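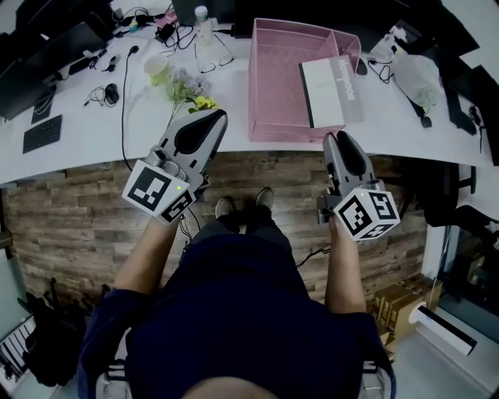 Can a robot learn a job just from somebody showing it by hand? Up to a point, so long as the job shown is close to the job wanted, and the showing has been done many times over by people who did it with some care.

That is the most I was prepared to grant after a day at Buchanan's place in Plesport, and I went in hoping to grant more. The invitation promised "robots taught in an afternoon". I have been hearing about afternoons like that for a good many years.

You reach the building through a yard it shares with a tile merchant. Reception is up one flight, and the visit proper starts with slides, too many of them, in a room with the heating turned up. Evander Purves took us through. He is a decent speaker and didn't dodge questions, though he has a way of answering the one next to the one you asked. The short version is that Buchanan used to teach its arms by remote control, with an operator working a pair of levers and watching a screen. Now most of the teaching is done away from any arm. A person takes a gripper in each hand and does the task at an ordinary desk, and the marker cubes on the grippers let the software follow where each hand goes.

The desk task is tidying. It's a proper office desk too, with a pink mesh tray, a Norpost box leaning in one side of it, flowers, a paper cup, glasses, a water bottle, and black cable all over the place. I liked that. At Nultholm, where I went on a similar visit, everything was coloured blocks on a clean mat, and you came away knowing a lot about blocks.

I asked what counted as tidy. Purves said the demonstrators decide. I asked whether they all decided the same way, and he said the variety was useful. It may be. If one person puts the mouse by the keyboard and the next puts it in the tray, I would like to know which of them the arm ends up agreeing with, and I didn't find out.

We were each allowed a go with the grippers. They are awkward for the first few minutes. You lose all the feeling in your fingertips and start looking hard at everything you pick up, which I suppose is how the robot has to do it. I dropped a cup twice. My neighbour on the tour got quite good at it and had to be asked to give them back. My wrists ached on the train home, and I'd have liked to hear from the people who do this for a whole shift. None of them was on the programme.

Now the figures. The tidying job had been shown 305 times when we visited. In the company's own test the arm was given 100 desks and the slide said it managed "most" of them. Pressed, Purves said a desk counted as managed if nothing fell off it. By that measure I manage my desk every day by leaving it alone.

After lunch (sandwiches, fine) we saw the older remote control set-up, which runs under the name Liltent. I preferred it, to be truthful. It is slow, and one drawer took about 7 minutes to empty, but the operator is driving the real arm and sees at once when it can't reach. With the hand grippers you can show a movement that comes easily to a human elbow and leave the robot to find out later that it hasn't got one. Purves agreed this was "a known thing" and said bad recordings are filtered out. He couldn't say how many.

There is another open day in July. I've asked for two things to be on show by then, a failed run played from start to finish and a desk that Buchanan's staff haven't laid out themselves. Purves wrote both down.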